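Print | E-mail this page
About Wirnance
By Tamsin Ferreira, March
Reading time: 2 minutes

Hi, I'm Tamsin! I run Wirnance with Roxana Gavrilă, and we look after circuit boards and the wiring that goes with them. We started in the back half of my uncle's print shop in Dunleavy (it still smells of ink when it rains) and moved to Unit 12 on Joserau Road when the boards outgrew the shelves.
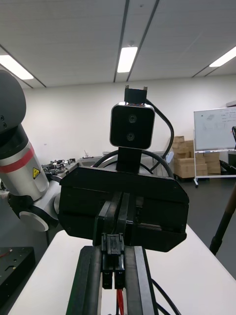
Connector and red wires at the white table.

Most of what comes to us is power and control boards from older equipment, the kind the original maker stopped supporting years ago. Roxana is the board person. She came from Valen, where she spent 5 years on power supplies, and she can talk about capacitors all through lunch if you let her. I do the wiring, the quotes and the phone, and I label everything, sometimes twice.

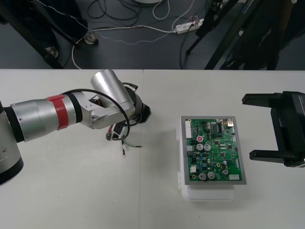 A board in its gray metal frame, set on a white plastic box.

We like a clear table and we keep to one job at a time. If your board has a metal frame or carrier, please leave it on when you send it in, and pack the cables too, even the ratty ones!

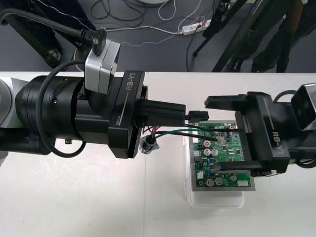
Wiring is my favorite part of the work, and I'll admit I'm fussy about it. I want every lead written down before anything gets unplugged, with its color and where it goes. When there's a bundle with green, red and black strands running to the upper edge of a board, plus a little round metal jack hanging off the wires, I want all of that in my notebook. The current notebook is on job 1133, and the cover is mostly tape.

We're small and we plan to stay that way. Come by in the morning if you can, the coffee's better then, and ring the bell hard because the door is thick.

Print | E-mail this page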